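Soledad Alvarado
I have been on hold with my dental insurance since lunch, so let me tell you about the office kitchen.

Soledad Alvarado
We moved floors in March. Same company, same people, new kitchen. The old one had a window and a drawer that bit you. The new one has a laminated sheet of rules by the sink, and the sheet has a version number.

Soledad Alvarado
Rule 1 is wash your own mug. Fine. Rule 4 says "fish at your own discretion." I have read it many times and I still don't know who it's threatening.

Soledad Alvarado
The fridge has 10 shelves if you count the door. Six belong to teams. The rest are "community," meaning yogurt with no name on it, and a jar of pickles that came with us from the old floor and now has seniority over me.

Soledad Alvarado
Emiliano Barrera labels his lunch with his full name, his extension and the words PLEASE AND THANK YOU. It was stolen twice in one week. Mine says "liver" and I have never lost a sandwich.

Soledad Alvarado
There is a coffee machine called the Solís. It makes one cup in the time it takes to learn everything about Consuelo Maldonado's kitchen remodel. (They're going with the green tile. Her sister is against it.)

Soledad Alvarado
Someone started a thread about the coffee. It has 194 replies. I printed it out once for a long train ride and it held up pretty well. The middle drags.

Soledad Alvarado
Shirley Wong proposed tea instead and the thread went quiet for a full afternoon — the kind of quiet you get at a wedding when somebody's uncle asks for the microphone.

Soledad Alvarado
The microwave is a Sturkia. It has a button for "potato" and a button for "more." I've only ever seen people use "more."

Soledad Alvarado
Mateja Vukčević from the second floor came up to borrow milk, read the whole laminated sheet with her lips moving, and went back down without the milk.

Soledad Alvarado
Still on hold, by the way. I've been told my call is important in two languages.

Soledad Alvarado
Clearing some space on my phone while I wait. I own 501 pictures of parking garage signs so I'd remember where I left the car. I did not remember where I left the car.

Soledad Alvarado

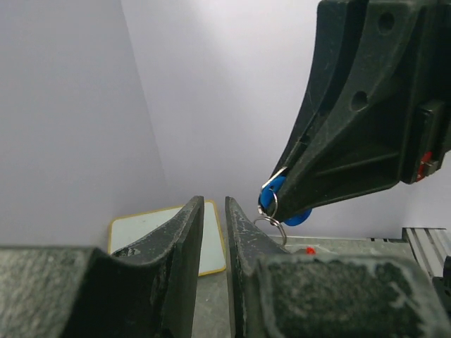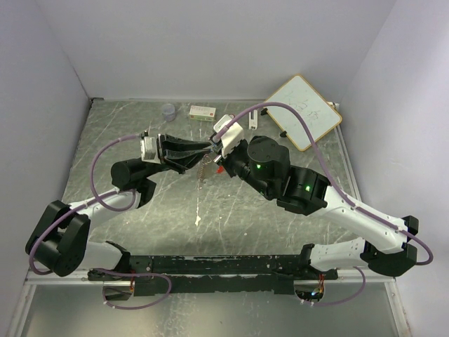 Grippers up close, then both arms on their rail.

Soledad Alvarado
A person picked up! She asked for my member number and put me back on hold.

Soledad Alvarado
Going to get a coffee. If the line moves, tell them I'm hearing about the backsplash.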